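Retail Packing and Carryout, Unit 4: Paper Bags
Course handout, revised 2025-04-19

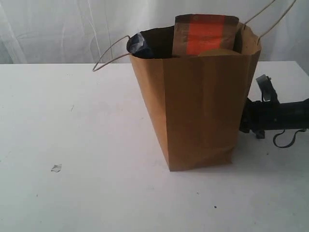 What goes into a paper bag first?
The heaviest flat-bottomed item goes in first, set against one of the wide walls. Cans, jars and full cartons count as heavy. Bread, eggs and soft fruit wait until the end.

1. Parts of the bag
The face is the wide front or back panel. The gusset is the folded side panel that lets the bag open out and fold flat again. The rim is the top edge. On most bags with twisted handles, the handle ends are glued under a paper patch inside the rim. When a bag fails at the top, the patch usually goes before the cord does.

2. Opening the bag
Put one hand inside and push the bottom flat before you load anything. Run your fingers into the corners. Do not snap the bag open in the air – it can start a tear at the gusset fold. Stand it on the counter with a face toward you. Creases down the face are normal in a bag that was stored folded and do not mean it is weak. A nick in the rim does, so set that bag aside.

3. Tall boxes
A box that stands higher than the rim goes upright, with its flat side against the wall of the bag. It can stick up as long as both handles still come together over it. If they don't, lay the box down or use the larger size. Two tall boxes go side by side, never at opposite ends with loose things between them.

4. Soft and rounded items
Bunched plastic packs and folded cloth are good filler. Push them down along the side of a box to keep it from leaning. Rounded items go in after the boxes and sit in the gap that is left. Do not wedge them in, as the pressure goes straight to the gusset.

5. Stock used in this course
We practice with the Candik medium and the Plaretti tall. The Gondal bag in the back cabinet has flat handles and is covered in Unit 5. The practice room was stocked with 3,000 bags in September and 182 are left in the tall size. Refold any bag that is still sound and put it in the return tray.

6. Practice
Work in pairs. Pack one bag with a tall box, a soft pack and a rounded item, lift it by both handles and carry it to the door and back. Unpack it and look at the bottom fold and the handle patches. Write down any damage on the Esus sheet, then switch.

Reading for next time: Unit 5, pages on flat handles and double bagging. Bring your filled-in sheet.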